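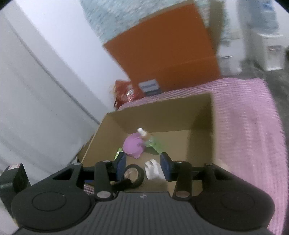
On 10 Feb 2025 I visited the studio of Trunley, a small design office that makes websites and brand work for accountants and law firms. Ruan Ntuli received me and showed two projects on the big screen. The first was Stemico, a payroll company, and its old site had some 600 pages which the team reduced very strongly. For the second, Motaung, they printed every page draft on paper, and I could look through the sheets as long as I wanted. An open cardboard box with plain brown walls is a good place for such drafts, I think, better than a folder on a server that no person opens.

After coffee we discussed prices. Trunley asks for payment in four parts, and the client signs the text before any design begins. I liked this rule and wrote it down for our own work with Joltelex. In May I will go again, when the new Motaung site is online.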